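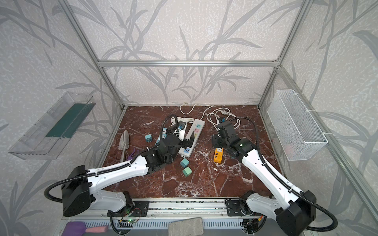 Two arms on the front rail, with power strips, adapters and cables between them.

Before you let a pair of arms loose on anything with a plug on it, please do sit down with a cup of tea and write your house rules first. Ours at Funeck fit on one sheet, and I'm very fond of it!

Start with the speed. We cap both arms at 300 mm a second whenever someone is within reach, and we leave it there until they've stepped back (yes, even for a quick tidy). Next, go over every lead by hand and put aside anything cracked or frayed. Keep strips unplugged from the mains unless the task truly needs them live, and if it does, two people stay in the room.

Then set your grip force. Chargers are small and smooth, and it's tempting to squeeze harder than you need, so begin low and creep up a little at a time. 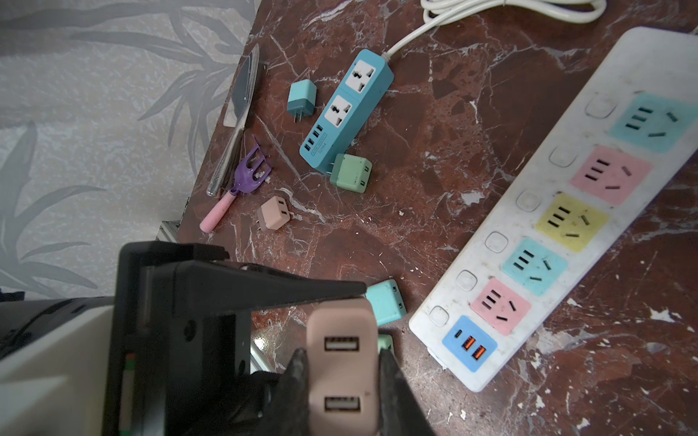
Urmila Goel wrote in to say that she would put the emergency stop check before everything else, and do it again after lunch. She's quite right, and it now sits at the top of our sheet. Sign it, put the time next to your name, and hang it by the door where the next shift will find it.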